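August, costume bench, second try at the beetle wings

Okay, so the Fasow fabric showed up and it is SO much shinier than the swatch (I'm not mad about it!). It also frays if you so much as look at it, so everything got cut 3/8" bigger than the pattern and I ran fray glue down every edge before touching the machine. Ten minutes to dry, then I could pin.

Wire frames next. I bent the left one over the edge of the bench like last time and it came out lopsided again – I need a proper jig. The right one I traced onto cardboard first and it's a dream. Redo the left tomorrow the same way.
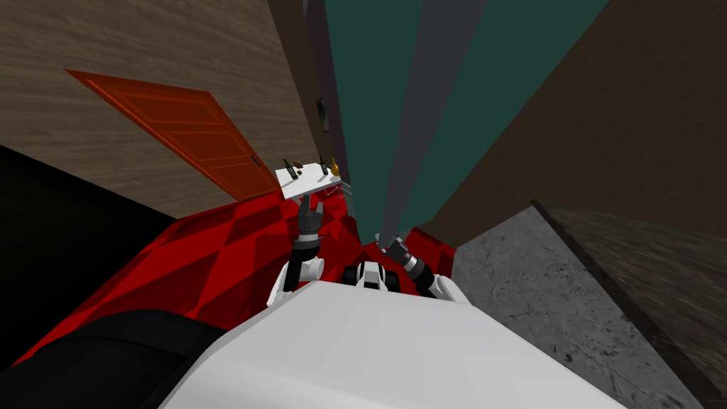
The straps are still my big worry. With both wings on, the whole thing wants to tip backward, and after 17 minutes of walking around the shop my shoulders were done. I moved the crossbar down four inches and added a waist belt from the old Clullo backpack, and wow, what a difference! Whoever wears this to the Ellport parade has to sit down at some point though, so the bottom tips still need to fold. Hinges? Velcro? Ideas welcome, write them in the margin.
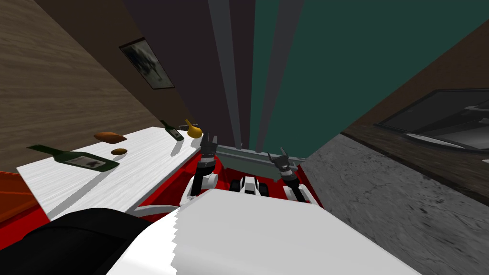
Color is the other thing I can't settle. I dyed three strips with the Hennessy powder and got swamp, lime and a sort of sad olive. Swamp is closest but it looks flat under the lights. What I want is bottle green, like the two glass bottles lying on the white table, with maybe a bit of that pear yellow brushed along the outer edge. Going to try a second dip of swamp with a pinch of blue, then dry-brush the yellow on top once it's set.

Still to do: antennae, left frame, buy more snaps (the big ones, the small ones pop open when I breathe).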